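Drumilgate Tool Library: Gallery

Bins, Benches and Shelves

The tool library at Drumilgate has been lending out hand tools, garden tools and kitchen gear since a May cleanup left us with more donated items than shelf space. This page collects notes and pictures from the sorting room and the front counter. Captions are by Darren Ashworth, with corrections from Grażyna Urbańczyk, who knows the catalog better than he does.

We have some 600 items on the list. Most are small enough to go through the bins. Ladders, wheelbarrows and the Arumugam bench saw are kept on the ground floor and have their own page.

The front counter

Open from 5 p.m. on lending evenings. Returns go to the left of the register and pickups to the right. Please don't leave returns on the floor by the door — people trip on them.

The counter itself came out of the old Stivness hardware store. The brass yardstick set into the top is original and still accurate, although the first inch is worn nearly smooth.

Labels and tags

Every item gets a number on a cloth tag. Paper tags were tried first and came off in the garden tools within a month. Numbers under 100 are the original donations, and a few of those have been repaired so many times that only the handle is old.

Plastic-handled tools are harder to tag than wooden ones. The tag goes through the hanging hole if there is one. If not, Grażyna writes the number on the handle in paint marker and goes over it with clear nail polish.

The gray bins

Gray bins are for single items that need a look before they go back on the shelf. The floors are scuffed and scratched from years of metal edges, and we don't replace a bin for that. Only a split corner gets one retired.

Blue and yellow plastic tool in a gray bin. The handle is long and yellow with blue edging, and the wide curved part at the other end is blue and comes to a point.
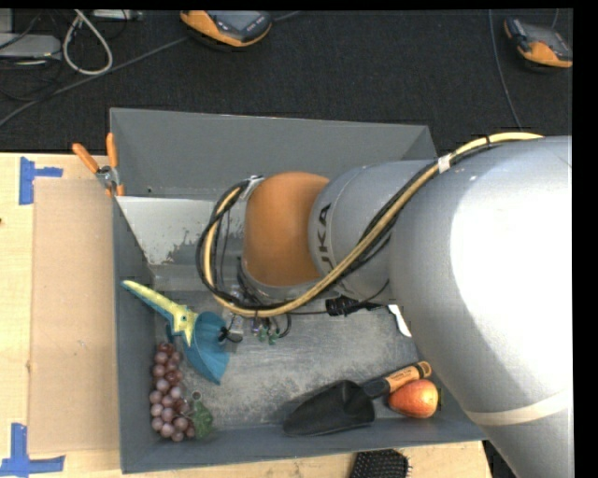
The pegboard wall

Pliers, snips and wrenches hang here by size, smallest at the top. Outlines were painted behind each tool so that gaps show up at closing time. Some of the outlines no longer match what hangs there, and the tin snips in particular have been replaced by a wider pair.

The kitchen shelf

Canning pots, the apple press, two pasta machines and the big Dretari mixer. Kitchen items must come back washed and dried. The mixer is heavier than it looks, so bring a cart or a second person.

Item 42 is the cherry pitter, the most borrowed thing we own every summer. There is a waiting list at the counter.

Odd parts

Coffee cans of bolts, hose washers, mismatched drill bits and saw blades without saws. These are free to take. If you are looking for one particular screw, allow yourself some time — the cans are sorted by whoever was last in the room.

More pictures will be added once the back shelves are finished. Corrections to any caption can be left in the notebook at the front counter.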